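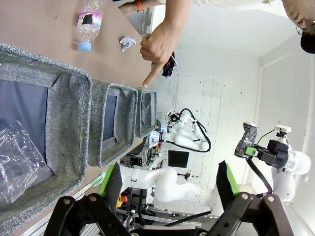 Sorting Table, Three Bins

Gallery 10 - Plunwood workroom, December

The Plunwood workroom has one long table and a standing problem with what gets left on it. Drinks, wrappers and packaging film used to go into a single can by the door, and the can went out mixed. Since December the table has had three fabric bins in a row, one per category. The bins are open-topped and all in the same gray, with a navy bottom.

Category assignments were drawn up by Nayeli Aguirre and revised once by Jovita Ochoa after the first Friday pickup. They are as follows.

Bin 1: clear plastic. Bottles, bags, film. Caps stay on the bottles.
Bin 2: metal and foil. Cans, foil-type snack packets.
Bin 3: paper and everything else. Tissues go here, used or not.

Snack packets were the subject of the revision. Most are plastic film with a metallic layer, and the hauler, Contreras, takes them with neither the plastic nor the cans. They are collected in bin 2 and pulled out by hand before pickup. A fourth bin was considered. The tabletop will not take it without blocking the work area.

Plastic and metal

One bin holds a crumpled clear bag and a clear bottle on its side, light blue cap still on. The middle bin has a red wrapper and a dark blue can, also on its side. Items are laid flat where possible - an upright bottle tips the bin when the fabric wall is bumped.

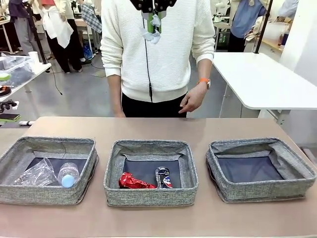 Bin notes

Fabric bins were chosen over rigid ones for storage. They weigh little when empty and can be carried to the sink two at a time. The drawbacks are known. The side walls bow outward once a bin is more than half full, and any liquid left in a can goes straight into the lining. Cans should be drained first. Linings are wiped down after each pickup and left open to air overnight.

The bins carry no printed labels. Iolanda Bittencourt tried card labels clipped to the rims for 10 days, and the clips pulled the fabric out of shape. Order on the table is now the only marker, so the bins must go back in the same sequence after emptying.

Count for the month

Total items sorted: 117
Items found in the wrong bin: 20

Most of the errors were snack packets placed with the clear plastic. The count was done by Leonie Schmieder at emptying time and does not include tissues.

Related galleries

Gallery 9 - Shelf brackets, Plillgate store room
Gallery 11 - Navano drawer inserts, before and after trimming

Corrections to captions go to Sarahí Ibarra at the Plunwood front desk.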